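Keeping the Village Choir Going on Short Evenings
Last updated: November 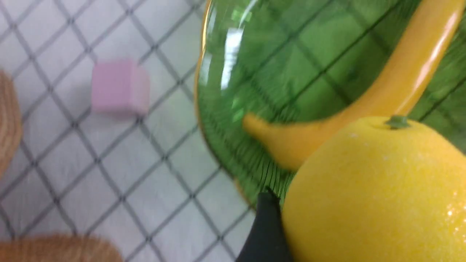
How do you run a choir when most of the singers can't read music? Assunta Tedesco teaches every part by ear, one line at a time, and hands out words without notes.

She has led the Brusside Singers for 12 years. The group meets in the back room of the old grain store, starting at 7 in the evening and finishing when the last piece has been sung through twice. Some of the singers drive in from Skosdale, which takes the better part of an hour when the pass road is icy.

"I sing the line, they sing it back," Tedesco said. "Then I sing the next one. If I gave them sheet music they would look at the sheet music. I want them looking at me and listening to the person beside them."

She learned this way herself. Her grandmother sang in church and knew a great many hymns, with all four parts, and had never owned a hymn book. Tedesco later studied piano and did learn to read, but she says she still remembers a tune better if somebody has sung it to her first.

New members start in the middle of the room, between two people who already know the part. They are asked to hum for the first two rehearsals. Corrado Marras, who sings bass, remembers finding this strange.

"I thought she didn't like my voice," he said. "I went home and told my wife I'd been asked to hum. But by the third week I knew the whole thing without having tried to learn it. I was driving to work and it was just there, the bass line, start to finish."

Marras had not sung since school. He joined after a neighbor asked him for a lift to rehearsal and he got bored waiting in the car.

The hardest part to teach is the alto. Tedesco said altos get the leftover notes, and the line often stays on one pitch for several bars and then moves by a step when you least expect it. She teaches it first, before the others have had a chance to learn the tune, so the altos hear their own line as the main one. Ilaria Caruso has sung alto for four years and said this makes a real difference.

"If I hear the soprano line first, I'm lost," Caruso said. "It gets in my head and I drift up to it. When we learn ours first, it feels like the song. Then the sopranos come in and they sound like the decoration."

The choir does not record rehearsals. There was an argument over this two winters ago, when several people wanted practice tracks on their phones. Tedesco agreed to try it for one concert. She said the singing was accurate but everyone came in slightly behind, as if waiting for the recording to tell them what to do. They went back to the old way after that, though Caruso admits she sometimes records the altos in her kitchen.

I asked how many songs the group knows. Tedesco keeps a list in a school notebook, and it stands at 108. About a third of those are songs from the valley, mostly in dialect, and some have never been printed. She collected several from a retired postman in Rillik, who sang them to her over two afternoons and corrected her vowels.

"He was very strict," she said. "He'd stop me after one word. I would say it again and he'd shake his head. I was glad of it later, when people from Rillik came to hear us."

Their last spring concert sold 263 tickets, the most they have had. The church holds 400, so there was still room, and Tedesco would like to fill it once. Marras is less concerned with that. He wants a proper heater in the grain store, where the singers keep their coats on until the second song.

The winter program is nearly settled. It has nine pieces, including a long lullaby that the choir has dropped twice before – the tenors lose pitch in the last verse and take everyone down with them. Tedesco has moved the tenors next to the basses this time. She was not ready to say if it has helped.

Anyone can join, and there is no audition. Tedesco asks only that people come to the first four rehearsals of a season, when most of the teaching is done. After that she accepts that there will be sick children, late shifts and snow.

"If someone misses a week, the others sing it to them at the break," she said. "They stand by the door and go through it. I don't have to do anything."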